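Subject: Re: [cadska-chess] Which boards to buy for the school lessons?
Date: November 25, 2024
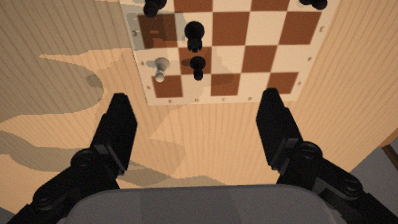

Board with cream and brown squares, letters along the border.

Hello all,

thank you for the long message about the boards. I read it two times, and I would like to answer it in order, so that we can decide before the money is gone.

> We have 2,000 left in the budget line for the school lessons, and
> it must be spent this year. My idea is wooden boards for all groups,
> the same ones we use in Stiratden. The children will respect the
> game more if the board is nice. I also think boards with letters and
> numbers make the children lazy. They should know the squares
> by heart. Please say your opinion.

First, the price. The shop in Masten asks 80 for one wooden board with pieces. For the Stiratden group alone we need 19 boards, and you can see that the line is already almost finished before we come to the other groups. The roll-up boards from Pietrzak are much cheaper. They are not so beautiful, I agree, but a teacher can carry all of them in one bag on the bus. I did this for two winters with the wooden ones and my shoulder still remembers it.

Second, the letters and numbers. Here I must disagree. I learned chess without them, and I could not write down a game until I was a teenager. The children in my group write their moves from the third lesson. In the beginning they look at the border for every move, and after some weeks they look less and less. I never told them to stop looking. One more point: please check that the print is large. On many nice boards the numbers are so small and pale that a child cannot read them from the other side of the table, and for the player of the black pieces they are upside down also.

Third, I would keep 200 for spare pieces. We always lose pawns — always the white ones in my group, I don't know why — and a set with a button in place of a pawn is sad for a beginner.

So my proposal is: roll-up boards with large print for all groups, and one wooden board for each room, for the final game of the term. If the list agrees, I can write to Pietrzak and ask for an offer with delivery to Cadska. They were slow in April, so I would prefer to send the order this week.

Does somebody know if the cupboard in Stiratden has a lock now? The clocks are also there.

With kind regards from Masten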